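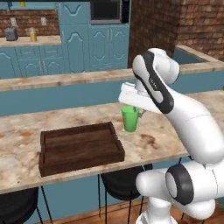 Green plastic cup at a marble-topped kitchen island.

Raseo Water District
Customer Newsletter, December 2019
Lead Service Line Survey Enters Its Second Phase

The District has completed the first phase of its survey of service lines in the Belkadi neighborhood. A service line is the pipe that carries water from the main in the street to the meter and on into the building. Records for many of the older streets were lost when the former Tatora works closed, and the District is now confirming the material of each line by inspection.

A total of 316 addresses were visited during the first phase. Lead was confirmed at 87 of them, mostly on the blocks east of the Coltumier pumping station. Owners of these properties have been notified by letter. Any owner who believes a letter has gone astray should contact the Customer Service office and have the account number at hand.

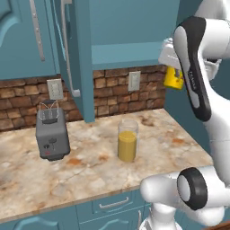 The second phase covers the remaining streets in Belkadi and the upper part of Tatora. Inspection takes place at the meter and at the point where the line enters the building, and an adult must be present to give access. Crews carry District identification and will show it at the door. Payment is never requested during a visit.

Replacement of confirmed lead lines is scheduled to begin in April, weather permitting. The District will meet 100 percent of the cost of the section between the main and the meter. The section between the meter and the building remains the property of the owner, who may have it replaced at the same time at the contract rate. Agreements for this work are mailed with the notice letter and must be signed before a crew can be assigned.

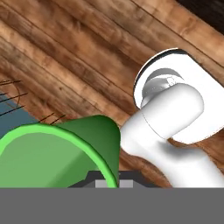 What should I do while I am waiting for my line to be replaced?
Run the cold tap for at least 3 minutes whenever the water has stood in the pipes overnight or for several hours, and use only cold water for drinking, cooking and preparing infant formula. Boiling does not remove lead.

Customers at the affected addresses may also request a free test kit. The kit contains a sample bottle, a form and a prepaid return label. Samples should be drawn first thing in the morning, before any other water is used in the building, and returned the same day. 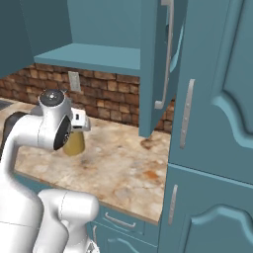

Test results are sent by mail to the account holder. Landlords who receive results for a rented property are required to give a copy to each tenant. Large-print copies of the notice letter and the owner agreement are available at the front counter of the Raseo office.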